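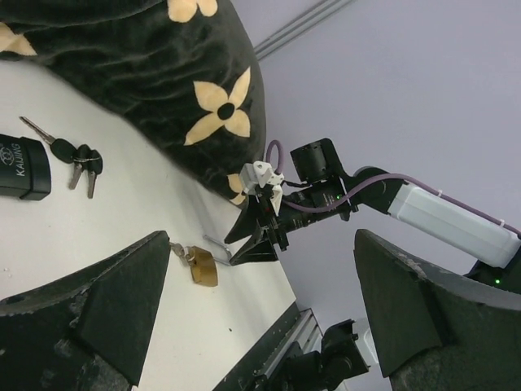 Vumness were boring until the drummer started singing, one listener wrote on our response sheet, and after that she wanted to hear the whole record again from the top. We got a lot of comments like that, and they changed what our project was about.

Our plan at the start was simple. We wanted to find out if people listen differently to an album when they hear it in order, all the way through, with no skipping. Most of us in the group grew up on playlists, and two of us had never played a full album in one sitting before this class. (Both are now completely hooked!)

What we did

We picked two records by local bands: the first album by Vumness, a noisy guitar group, and "Jundano" by Futach, who are much softer and use a lot of piano and tape hiss. Each one got its own listening night in October at Awan, the record store next to the bus station, which stays open late on Friday and let us push the bins back against the wall. In total 122 people filled in a sheet. Half the sheet was a blank box for each song and the other half asked for a favorite, a least favorite and one song they would move.

We had 7 weeks for the whole thing, including writing this report, so the sheets had to be short. I still wish we had left more room in the boxes, as people wrote up the margins and onto the back.

What we heard back

The Vumness album got the strongest reactions. It opens with three loud songs that sound pretty close to each other, and plenty of sheets said so. Then comes "Side Door," where the drummer takes the lead vocal — her voice cracks on the second chorus and they kept it in — and the handwriting gets bigger on sheet after sheet. I love that song so much. Several people said it would not hit as hard if it came first, and when we asked which song they would move, it was hardly ever that one.

"Jundano" was harder to sort out. The comments were kind but shorter, and the long instrumental in the middle split the room. Some called it the best part of the night, while others said they would have skipped it at home and were glad they couldn't. The closing song was the favorite on that night's sheets, and it shares a piano line with the opener, something only 5 people mentioned. Our group had missed it too until the third listen.

Problems

The store speakers are much better than what most people own, so we can't say how this would go in a bedroom or on a bus. People who come to a listening night also like music a lot to begin with. Next time we would run a second group with the same songs on shuffle and compare the sheets. We have already asked Awan if we can come back in the spring, and they said yes as long as we put the bins back in the right order.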